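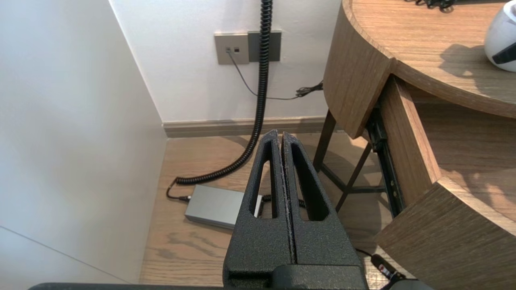

The Soft Fingers

I'd been told to pick a winner by the end of the afternoon, and by the end of the afternoon I was lying on my side on a wooden floor, telling a drawer it was doing very well.

I should go back a bit. There were two sets of fingers in the running. The Tolent ones came in a proper case with foam cut to shape, and they had the sort of price you only say to people who are already sitting down. The Ilen ones came in a padded envelope. They were black and matt with a long slot down each one, and along the inside faces there was a pale grey edge that had gone fluffy, like the cuff of a jumper you won't throw away. I loved them at once, which is a terrible way to start a fair test (and I was supposed to be the fair one!).

"You've got a face on," said Vira Derkach.

"I haven't got a face on."

"You've got your Ilen face on. Write the numbers down."

So I wrote the numbers down. The job was the little round side table in the corner, the one with the curved drawer. Open it, let go, shut it, let go, 300 times for each pair. The Tolent fingers had gone first and had failed 19 times, all of them on the way out, all with the same nasty squeak. Vira had put a neat line under that. She does everything neatly. She eats a satsuma as if somebody is going to inspect the peel.

The Ilen fingers went on after lunch. I did the screws up myself and then ran the camera up close to the join to check they met in the middle, and they did, one long thin seam, lovely. Then off we went. Out, stop, in, stop. The sun had come round by then and was lying in patches in the bottom of the drawer, so every time it slid open you got this little tray of light, and every time it shut the light went away again. I could have watched it for a week. I more or less had.

At 179 it stopped.

It wasn't a fault. There was no squeak and no red box on the screen. The drawer was open, the fingers were closed, and the whole arm was just sort of leaning into the corner, pointing at the wall.

"What's it looking at?" I said.

Vira came over with her tea. On the screen there was the white wall and the sockets, and the thin black wire wandering off to its tangle, and that great fat curly cable coming down across the skirting board and going round and round on the floor.

"It's looking at the cable," she said.

"It isn't looking at anything. It's waiting for a command."

"Then give it one."

I gave it one. It didn't budge. I gave it another one, a bit louder, which is silly when you're typing. That was when I got down on the floor with my cheek against the boards, to see whether something had caught under the table, and found myself saying the thing to the drawer. Nothing had caught. There was a cord going off past the table legs and some fluff, and I'm fairly sure the fluff was mine.

Then the phone went and it was Oksana Skoryk, from upstairs at Savchuk, wanting to know who'd won.

"We're not finished," I told her.

"You've had it since November."

"We're being thorough."

"Tolent want 900 a pair," said Oksana. "Just so that's in your head while you're being thorough."

It was in my head. I lay there with it in my head. From down there I could see the fingers side on, with daylight coming through the slots, and I thought about the Pevik job, the one before this, when they'd had me choose between two arms and I'd picked the sensible one, and how they'd wheeled the other away under a sheet and I'd had to go and stand in the car park for a bit. Vira knows about that. She has never once brought it up, and I could feel her not bringing it up now.

"Leave it a minute," she said, and sat down on the floor next to me, tea and all.

We left it a minute. The patch of sun moved a little way along the wood. And then, with no command from me, I swear on anything you like, the arm drew itself back, lined itself up with the drawer and went in for number 180 as if it had only stopped to think about its holidays.

Vira picked up her pen.

"How do I put that down?" she said. "Pass or fail?"

"What are the boxes?"

"Pass or fail."

I watched it go in and out a few times more. It had a nice touch. It really did have a very nice touch.

"Put pass," I said, "and do it in pencil."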